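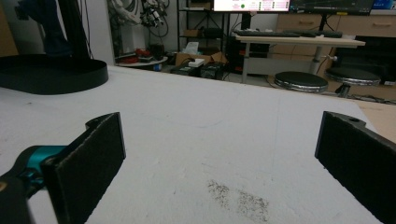

Gray-brown specks on matte white work surface, cleaning method?

k_shakya
Looking for a removal procedure that doesn't change the surface. Substrate is matte off-white with a slight texture. The contamination is fine gray-brown particulate in two patches next to each other, dense in the middle and thinning toward the edges. There are also faint gray scuffs and some thin pale lines, which I assume are a separate problem.

Tried so far: dry microfiber, one pass, light pressure. Loose material came up. A residue stayed behind in the texture. I stopped there because I have polished a matte top to a permanent shine before and don't want to do it again.

Kuldeep

a.saxena
What is the top made of? Melamine, painted board, powder coat and foam board all get called "white table" on this forum and they don't take the same treatment.

k_shakya
Unknown for the tabletop. It came with the room and has no label that I can find. I also have a white foam board that goes on top of a wooden table, and it has the same complaint in miniature: gray smudges and a small speck of debris left of center. If one method covers both, good. If not, I'll treat them separately.

a.saxena
They are separate. Foam board has a paper face unless you bought the plastic-faced kind. Put water on paper-faced board and the fibers lift, and then it holds dirt better than it did before. Dry methods only: soft brush, then a white vinyl eraser, short strokes in one direction, brush off the crumbs. Don't use a pink eraser. It leaves color.

For the tabletop, vacuum with a brush head before anything wet touches it. Particulate plus water makes a slurry and you'll push it into the texture.

VBhatia
Disagree on the vinyl eraser for scuffs that have been there a while. A melamine sponge, barely damp, takes gray transfer marks off a textured top in a few strokes. I've done 20 tables this way at work.

a.saxena
A melamine sponge is an abrasive. On a matte finish it will leave a patch that shows under side light. How did you check the 20 tables?

VBhatia
By looking at them. They're work tables. Nobody is grading the sheen.

Neelam_R
Both of you are right about different tables. The sponge has a grit equivalent somewhere finer than 400 paper, depending on who you ask, and that is enough to change a painted finish and not enough to bother a hard laminate. Test inside the footprint of something that never moves. Kuldeep, do you have anything heavy parked on that table?

k_shakya
Yes, there's a round black base with a raised rim. I can test right beside it, where it won't be noticed.

Vacuumed with the brush head this morning. The dense part of both patches is lighter. What remains doesn't move under a dry fingertip, so I'm treating it as stain and no longer as dust.

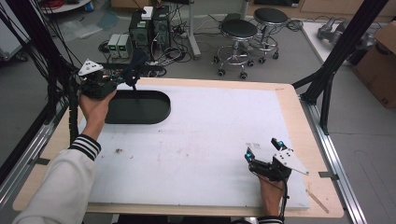 On the board, I'd like to keep debris off it in the first place. Small items go in a black oval tray near the far edge, and everything else gets put down wherever there's space. A thin wooden stick has migrated to the right front corner of the table, for instance. The board covers most of the top but leaves a wide border of bare wood, and I suspect grit collects on the border and gets dragged inward.

Neelam_R
Then clean the border first, each time, wiping outward. The usual mistake is starting in the middle. Lift the board as well. Grit under foam board prints through to the face if you lean on it.

Put a second shallow tray on the border for the odd items. Trays with a rim are much better than a flat mat for this, because the crumbs stay inside and you can tip them out.

VBhatia
Or replace the board when it gets dirty. Foam board is cheap. I would not spend an evening with an eraser on it.

a.saxena
Replacing it is fine if it isn't cut to fit. If it is cut to fit, flip it over first and use the other face.

k_shakya
Not cut to fit. I'll flip it and keep a spare.

Tabletop test, beside the round base:
Plain water, wrung cloth: slight improvement.
Water with a drop of dish soap, 2 minutes under a folded damp cloth, then lifted off without rubbing: most of the speckling gone from the test spot. No change in sheen that I can see with a flashlight held low.
Melamine sponge: not tested yet.

O_Dambrauskiene
The dwell step is doing the work there. Repeat it before you go to anything stronger. I used 91 percent isopropyl on a similar top and it took the marks off, but it also left a dull ring where the cloth edge had been. If you do use alcohol, put it on the cloth and never directly on the table, and feather the edge.

The pale lines are probably scratches. No cleaner will remove those. Leave them alone.

VBhatia
Alcohol at that strength is harsher than my sponge, for the record.

O_Dambrauskiene
Depends on the coating. I did say it left a ring.

k_shakya
Will repeat the soap dwell on the full area, one patch at a time, with a dry towel over it afterward. Sponge stays in the drawer unless the scuffs bother me. I'll post if the stain comes back up as it dries.

a.saxena
Change the water between patches.

Related threads
Rust rings on a painted shelf
Which brush head for textured tops?
Foam board vs. cutting mat as a bench cover
Removing tape residue from bare wood
Shallow trays with a rim, sizes and sources
Felt pads under heavy bases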